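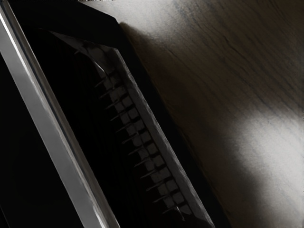 Illustration: Nekex Studio

The Man Who Names Your Paint

Somewhere in your house there is probably a wall that is a color called something like Quiet Biscuit. You didn't name it. The man across the table from me did, or one of his colleagues, and he would like you to know that Quiet Biscuit was his third choice.

"I wanted Dog Biscuit," he says. "It was exactly the color of a dog biscuit. Legal had no problem with it. Sales had a problem with it."

He has been naming paint for Wumisen for most of his working life, and he agreed to talk as long as I left his own name out of it, which seems hard on a man who has handed out 761 of them. We meet at a diner in Trorport, where he orders eggs and looks at the walls for a while before he sits down. Off-white, he says. One of the competition's.

The job, as he explains it, begins in July with a box of cards. Each card has a square of color on the front and a number on the back. He gets 30 at a time and takes them home, where he props them against the toaster. The grays are the hard part.

"Everybody wants gray," he says. "And there's only so much gray in the world. You've got your stones, your weather, your metals, your birds. After that you're into feelings." He butters his toast to the corners. "I've used up fog. I did Morning Fog, Harbor Fog, Fog Bank. Then someone at Marwat came out with plain Fog and I was sick about it for a week."

Marwat is the rival firm, and he speaks of it the way people speak of a neighbor's tree. He once drove 200 miles to look at their spring display. He says it was on his way to something, but when I ask what, he goes back to his eggs.

Do the names matter? He has a story about this. Years ago the company had a brownish green that sat on the shelf under the name Moss Path. He renamed it Old Library, the can stayed the same, and people began to write in about it. One woman painted her dining room and sent a letter saying it made her want to read more.

"Did she read more?" I ask.

"She didn't say. I'd guess she ate dinner."

He has regrets. There was a pink called Second Cousin that he still defends, though the shops sent most of it back. There was a yellow he named after his late cat, which sold very well and which he now can't look at. His own house, he admits after some pressing, is white all the way through.

"White what?"

"Just white. It came with the place." He looks pained. "My wife wanted to do the hall on Sunday. We got the cards out. Two hours later we were still arguing over what they were called, and I'd written half of them."

The hall is still white. The waitress comes by with more coffee and he studies the stream of it going into the cup.

"Wet Saddle," he says, and writes it on a napkin.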